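almost done with the ironing board when she stopped to ask me what I thought a machine would make of her bedroom. Hacer Sezer runs a small alterations business called Dursun out of her apartment, and she has heard the promises. Prullitz, a start-up, says its home robot will be folding laundry in customers' houses by July. The price has not been announced.

I asked its product lead, Ozan Bozkurt, for numbers. In the company's own trials, he said, the arm folded 48 T-shirts out of 100 to a standard he would accept. The shirts were all one size and started flat on a clean table.

Few people's clothes start that way. Jeans get dropped on a bed already covered with blankets and other clothes, and the cloth underneath is as soft as the cloth on top. A hem has to be picked up by its edge, and only its edge.

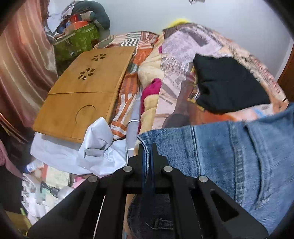

The trouble with denim

Denim ought to be the easy case. It is stiff, it holds a crease and it doesn't slither away like a blouse. But it is heavy, and the seams are thick enough that a grip that works on one part of a leg can slip on the next. Then there is the question of what the machine thinks it is looking at. Nurhan Yaman, who has tested folding systems for eight years, told me that busy bedding still causes more failures than she would like. 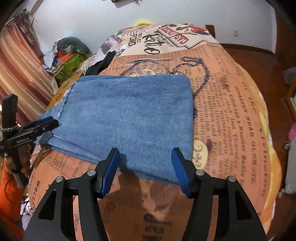 She is kinder about the field than I am. Two hands are better than one, she says, and the training data keeps growing. Her last project used 784 folds, and she wants more than that for trousers alone.

Perhaps. I have been hearing "more data" for a long time – usually from people with something to sell. Sezer folds a pair of jeans in a few seconds while talking on the phone. Bozkurt's arm, on the day I visited, took four minutes over a shirt and left one sleeve sticking out.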